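Sturkden House
Linen and Furnishings Working Group

Minutes of the meeting held in the Ornier Room on Sunday, September 21, 2025, at 2 pm

Present: Harsh Garg (Chair), Lụa Đỗ (Minutes), representatives of the Ground Floor, the Upper Floor and the Kitchen
Apologies: the representative of the Garden Rooms

1. Minutes of the previous meeting
The minutes were agreed as a correct record, subject to one amendment. Under item 4, "tea towels" should read "hand towels".

2. Matters arising
2.1 The second linen cupboard key has been found and returned to the office.
2.2 The Chair had written to Stekivby about the late delivery in February. A reply had been received and the charge for that delivery had been withdrawn. Closed.
2.3 The shelf labels remain outstanding. Carried forward to the next meeting.

3. White cloths and towels
3.1 Lụa Đỗ reported on the stock check. There were 58 white towels in the ground floor cupboard, of which 30 were considered fit for general use. The remainder had worn hems or pulled threads.
3.2 It was noted that towels were being left unfolded on the tables in the Ornier Room at the end of sessions. The Upper Floor representative said that the cupboard was often locked by then and there was nowhere else to put them. The Chair accepted this and asked that the cupboard stay open until the last session has finished.
3.3 Members discussed how the towels should be folded. The Kitchen preferred thirds, as these fit the narrow shelf. The Upper Floor had been folding in half and then in half again. It was agreed to adopt thirds throughout the house, with the seam turned inwards.
3.4 A quotation for replacements had been obtained from Mạch in the sum of £400. The meeting felt that this could not be settled until the worn towels had been sorted, and asked that the quotation be held open if the supplier was willing.
3.5 Worn towels are to be cut down for cleaning use and kept in the kitchen. They are not to go back into the ground floor cupboard.
Action: Lụa Đỗ to sort the worn towels and contact Mạch.

4. Wooden tables, Ornier Room
4.1 The Chair reported that the finish on the tables was generally sound. Pale rings had been found on the table nearest the window and a shallow scratch on the one beside it.
4.2 The Ground Floor representative asked whether damp cloths had caused the rings. The meeting could not say. It was agreed that damp items should be hung on the rail in the passage and kept off the wood.
4.3 Glare from the ceiling lights on the table tops was raised again. Users had found it tiring when sorting white items in the evening. Two options were considered: softer bulbs, or a plain runner along the middle of each table. The runner was not favoured, as it would need laundering. Softer bulbs will be tried over one table before any larger order is placed.
4.4 Refinishing all the tables was estimated at roughly £400. Deferred.
Action: Harsh Garg to arrange the bulbs and to obtain a written price for refinishing.

5. Cables
Members were reminded that leads should be kept clear of the table tops and of the walkway while linen is being sorted. The Kitchen asked for a hook beside the door. Agreed.
Action: Ground Floor representative.

6. Any other business
6.1 The ironing board cover needs replacing. The Kitchen will purchase one from its own budget.
6.2 The Garden Rooms had asked by letter to borrow a folding table. Agreed, provided that it is signed out at the office.

7. Next meeting
To be fixed by the office. The meeting closed at 3.25 pm.

Appendix
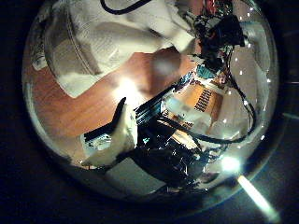
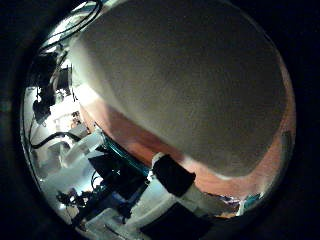 Ornier Room. First picture: white cloth on a wooden table.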